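Gripper upkeep thread, because three of you asked how I look after the fingers on the Zerko and I keep typing the same reply.

It works down at floor level a lot — wardrobe doors, rails, corners — so the finger covers take a beating.

Tonight's work, at the wardrobe:

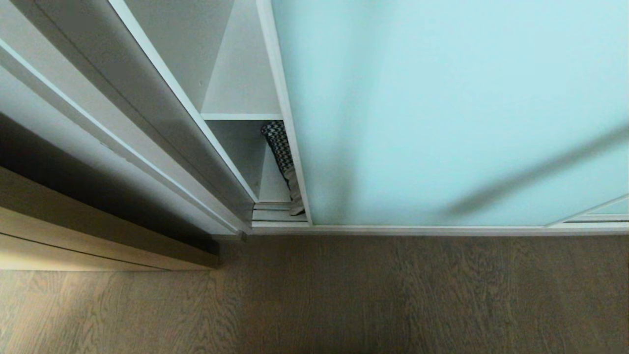
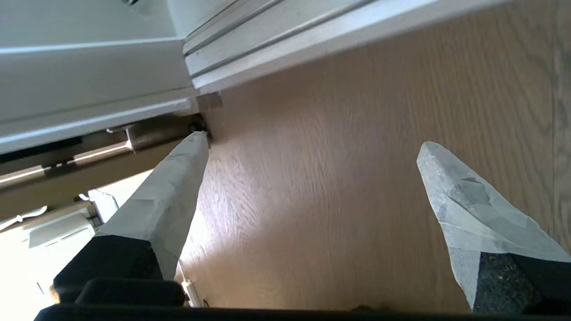 Wanda Sadowski asked whether I'd tried the molded sleeves from Kaczmarczyk, and said hers went 1000 cycles before she had to touch them.

I did try them, Wanda! Lovely on boxes, way too fat for a door rail. I went back to wrapping after 29 cycles and a lot of swearing.

So, wrapping. Short overlapping patches, never one long strip. When a patch gets grubby or starts lifting I peel that one and leave the rest alone. Wipe the finger down first or the new one won't stick.

I log every change. Current set on the left finger is at 527 cycles, which is my best so far. The right one always goes sooner and I still don't know why.

After a rewrap I run 10 slow open-and-close moves with nothing in the grip, then redo the zero. Skip the zero and it thinks it's touching something when it isn't. Ask me how I know.

Base screws get checked once a month. December's check found one a quarter turn loose — snugged it up, no drama.

Next up is the wrist cable clip, if Pledlow ever ships the part.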